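Plusirier 3.2を六週間使ってみた 双腕セルの作業計画ソフト レビュー

中古デスクトップPCの分解ラインに動作計画ソフトを入れ替えたので、その評価を書いておく。対象はPlusirierのバージョン3.2。以前はGurktonを使っていた。用途はケースを開けたあとの内部作業で、主にハードディスクの取り外しと仮置きである。
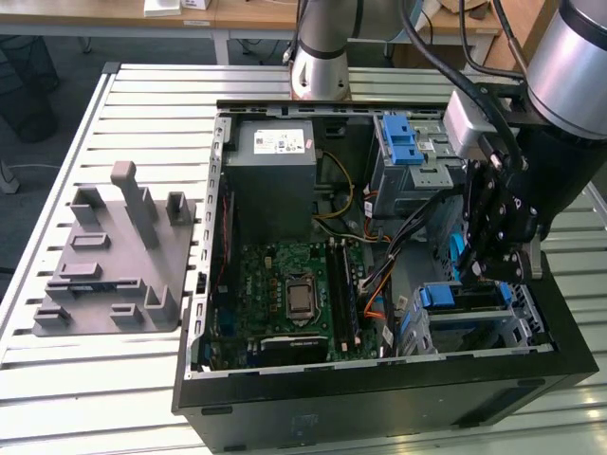

文・イドリサ・ウリオ(Idrisa Urio)
Olton解体技術室 制御ソフト担当

導入は半日で終わった。ロボット側のドライバは既存のものがそのまま通り、つまずいたのは座標系の登録だけだった。Plusirierはツール座標のZ軸を手先から外向きに取る。Gurktonとは逆なので、古い設定を読み込むと姿勢が反転する。マニュアルには書いてあるが、付録の後ろのほうにある。

作業の記述はスキルと呼ばれる部品をつないでいく方式で、「接近」「把持」「引き抜き」「受け渡し」「配置」などが最初から入っている。各スキルに事前条件と終了条件を書く。条件式はテキストで保存されるため、差分が読める。前のソフトはバイナリ保存で、誰がどこの閾値を変えたのか追えなかった。この一点だけでも乗り換えた意味はあった。

計画の速さは十分である。狭い筐体の中に手先を入れる経路で、手元の計算機では平均872ミリ秒だった。以前は同じ条件で2秒を超えることが多かった。ただし、二本の腕を同時に動かす計画になると時間が延び、たまに打ち切りになる。打ち切りのときのログは「解なし」の一行しか出ない。どの干渉が原因なのかは、可視化画面を開いて自分で探すことになる。

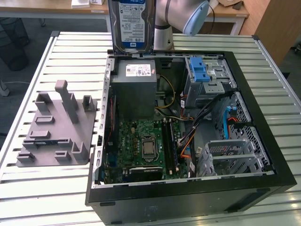 問 既存のROS 2環境と一緒に使えますか。
答 付属のブリッジを入れれば使えます。関節状態と軌道のやり取りは標準のメッセージ型ですが、スキルの実行状況は独自の型なので、監視画面を自作している場合は変換が必要です。

認識の部分は別売りのモジュールになる。CADモデルを登録しておくと、固定カメラの画像から部品の位置と姿勢を推定する。ドライブ本体のように形が決まっているものは安定している。金属の反射で推定がずれることはあるが、信頼度のしきい値を上げて再撮影させれば、うちの用途では問題にならなかった。

六月に同僚のフェムケ・ヴァンホーヴェと条件をそろえて、引き抜きから配置までを40回まわした。途中停止なしで終わったのは36回である。残りは引き抜き途中の力の上限超過が多く、上限を少し緩めたら減った。力のしきい値を動作の区間ごとに変えられるのは便利だと思う。 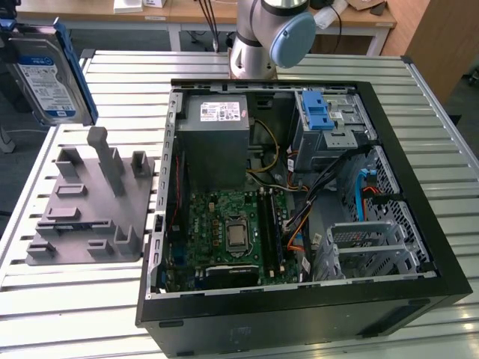 不満が残るのは衝突判定のモデル化である。Plusirierは筐体や治具のような剛体をメッシュで持てるが、ケーブルは扱えず、直方体の禁止領域を手で置いて代用する。ドライブが外へ出て宙にある段階でも、筐体の中では黒いケーブルの束が右上のドライブ周辺から斜めに渡っていて、こういう斜めの束を直方体一つで囲むと手先の通り道まで塞いでしまう。小さい箱を階段状に並べればよいのだが、機種が変わるたびにやり直しになる。カプセル形状を斜めに置けるようにしてほしいと販売元のLambrechtsに伝えたところ、検討中との返事だった。

把持している物の扱いはよくできている。つかんだ時点でドライブの形状が腕の側に付き、以後の計画では腕の一部として干渉を見る。手を離すと環境側に戻る。Gurktonではこの付け替えを自分でスクリプトに書いていて、書き忘れると治具の柱をかすめるような経路が出た。

シミュレータは簡素である。経路の確認には使えるが、接触の挙動は当てにしないほうがよい。差し込みや引き抜きの調整は結局、実機でやった。

細かい点をいくつか。日本語の表示は一部が英語のまま残っている。スキルの複製で名前が自動的に連番になるが、番号が飛ぶ。非常停止からの復帰は手順が短くなり、途中のスキルから再開できる。再開前に把持状態の確認を求められるのは少し煩わしいが、外せなくてよい機能だと思う。

ライセンスはセル単位の年額で、認識モジュールは別料金になる。単腕で決まった位置の物を運ぶだけなら、ここまでの機能は要らないだろう。筐体の中のような狭い場所で、手順が枝分かれする作業をさせているところには勧められる。うちでは来期も継続し、双腕同時計画のログが改善されたら二台目のセルにも入れる予定でいる。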